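"Ask it what it would have done with the lights off"

Nizar Kanaan has sat through plenty of robot demonstrations, and he tends to leave before the applause. He tests planning software at Sallus, where his job is to find out why a task that worked in the morning fails after lunch. We met to talk about Gavance, the task planner his team has been trying out, and he began with a complaint about the word "understands".

"People say the planner understands the room," he said. "It has a list of objects and a list of things it may do with them. If the list is wrong, the plan is wrong, and it will carry out the wrong plan very smoothly."

His favourite test is a dull one: pick up a piece of fruit from a basket on the floor and put it on top of a bedside cabinet. The planner splits this into 10 steps. Kanaan reckons that only four of them deserve the name.

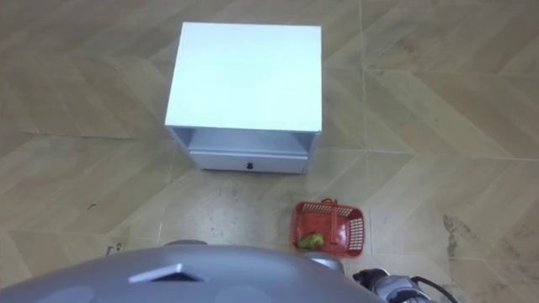

"The basket handle is where I'd look first," he went on. "It's thin, it moves, and half the time the perception side draws it as part of the basket wall. Then the arm goes in from the wrong angle and the planner has no idea why. As far as it knows, the way is clear."

White furniture is his other grievance. A plain white top gives the depth estimate very little to hold on to, and he has seen the height of a surface drift between one reading and the next. The usual fix is to average over more readings. He doesn't like it. "You get a steadier number. I never said it was a better one."

His colleague Maysoun Nasrallah, who looks after the motion code, is more hopeful. She points to 800 runs in simulation with hardly a failure. Kanaan has read the same results and asks how many of those runs used a new room. She told me the answer was 22.

"That's a start," he said, when I passed this on – and for him that counts as praise.

Would he trust Gavance in somebody's home? He thought about it for a while. "With me standing there, yes. Show me the logs from May and ask me again."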